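Jun 19, 2020

Demo day at Wilumen, second hall. Went for the hand, skipped the talks. Snežana Karagiannis ran the station and took questions between runs. Grip cycle set to 28 per minute, payload 300 g, controller from Clanine. She quoted 4,000 cycles between tendon checks. Ours gets 1,000 on a good week. 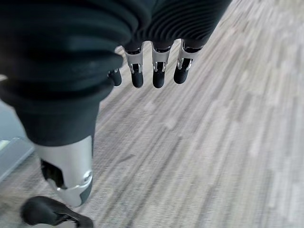 Main thing I wanted was cable routing and dust. Our Terero unit picks up grit at the knuckles and we clean it far too often. Theirs has a black fabric cover over the palm and back of the hand, ribbed in one part and bunched into folds in another, but it stops above the silver joints, so the slots there are still open. I asked about lint. She said they blow the joints out with air at end of shift, same as we do.

To do: ask Atanasov for a price on a sewn cover, ribbed section included. Check thumb clearance at the cuff before ordering. Send Snežana our wear log.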